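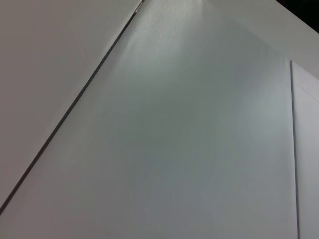
3. Reading Room Lighting and Seat Choice

3.1 Setting

The study took place in two public library branches, Marciniak and Allelia. Both belong to the same city system, keep the same opening hours, and lend from a shared catalog. Marciniak is the older building. Its reading room faces north and has tall windows along one wall, with the newspaper racks at the far end. Allelia was built as a shopping arcade and converted later. Its reading room has a low ceiling and windows on the street side only, partly shaded by an awning that the branch does not control.

Before the study both rooms were lit by ceiling fixtures on a single switch. Readers had no control over the light at their own seats. Staff at both branches had received complaints, but the complaints did not agree. Some readers said the rooms were too dim for newsprint, and others said the light bounced off glossy magazine pages. A few asked for the lights to be turned down in the afternoon so that they could use a laptop.

New fixtures were installed in both rooms during February. The ceiling units were supplied by Bretico and the desk lamps by Fliludo. Ceiling lighting was set to give 600 lux at desk height with the blinds closed. The desk lamps were fitted with a dimmer and a jointed arm, and could be switched off by the reader. Lamps were placed on half of the seats in each room. The other seats had ceiling light only.

3.2 Records of Use

Seat use was taken from the sign-in sheets that both branches already kept for the reading room. A visitor writes down a seat number, a time in, and a time out. The sheets contain no names, and card numbers were removed before the sheets were passed to us. After sheets with missing times were set aside, 3322 visits remained.

Sign-in sheets have known weak points. People who stay only a few minutes often do not sign in. People who change seats rarely correct the sheet. At Marciniak the sheet is kept at the door, and at Allelia it is on the service desk, where staff can remind people to fill it out. We therefore compare seats within a branch and do not compare the total number of visits between branches.

Each visit was placed in one of three groups according to the time of arrival: morning, afternoon, or evening. The groups follow the staff shifts, which change at the same hours in both buildings. Visits that ran across a shift change were counted in the group in which they began.

3.3 Comfort Questions

A short paper form was left at every seat. It asked what the visitor had been reading, how long they had read, whether they had used a lamp, and whether their eyes felt tired. The last item was answered on a five-point scale. There was a blank space for comments, and many people used it for matters other than light. Comments on heating, noise, and the price of photocopies were passed to the branch managers and are not discussed further.

Forms were collected at closing time. We did not ask for age on the form. An earlier version did include the question, and in a trial at the Allelia branch a good number of people left the whole form blank after reaching it.

3.4 Seat Choice

Readers who arrived in the morning chose window seats first in both branches, whether or not the seat had a lamp. This held on bright and overcast days. In the afternoon the pattern changed at Allelia, where low sun reaches the street windows for part of the year. The seats nearest the glass were left until late, and the seats with lamps in the middle of the room filled before them. At Marciniak, which gets no direct sun, the window seats stayed popular all day.

Evening visitors in both rooms preferred seats with lamps. The preference was strongest among people who stayed for more than an hour. Short visits in the evening were spread evenly over the room, and several comments suggest that these visitors took whatever seat was closest to the shelf they were using.

Having a lamp at the seat did not mean that it was used. Many readers at lamp seats reported that they had left the lamp off, mostly in the morning. Some had moved it aside to make room for a large newspaper. One comment from Marciniak asked for the lamps to be fixed to the wall for this reason, and the branch is looking into it.

3.5 Tired Eyes and Glare

Reports of tired eyes rose with the length of the visit, as expected. Among visitors who read for a similar time, those who had used a lamp reported less tiredness in the evening. No clear difference was found in the morning or afternoon. People reading newspapers gave higher scores than people reading books. Laptop users gave the highest scores of all, but they also stayed the longest, and the two effects cannot be separated with the present forms.

Comments on glare were made mainly by magazine readers. Most said that they had solved the problem by tilting the page or turning the lamp arm. A smaller group wrote about the desk itself and found a pale top tiring to have around the page. How a pale matte surface looks depends a good deal on the light. Fine grain may be easy to see where the light falls more directly and then fade into an even gray on the same surface (Figure 3). A single light reading taken at the center of a desk will miss differences of this kind, and in later work we would take readings at several points.

Figure 3. Pale gray surface with fine grain visible in the brighter part.

3.6 Limits of the Study

The two rooms differ in more than their lighting. Allelia is closer to a bus stop and has more short visits. Marciniak holds the local history collection, and its users tend to sit for a long time with large bound volumes. Lamp seats were assigned by the position of the nearest power outlet, so they were not spread at random through either room. At Marciniak most outlets are on the wall opposite the windows, and a preference for lamps there may in part be a preference for sitting with one's back to a wall.

The comfort forms were voluntary. We have no means of knowing whether people who skipped them were more or less comfortable than those who answered. The data were closed on 13 January 2025, and forms received after that date were kept by the branches but not entered.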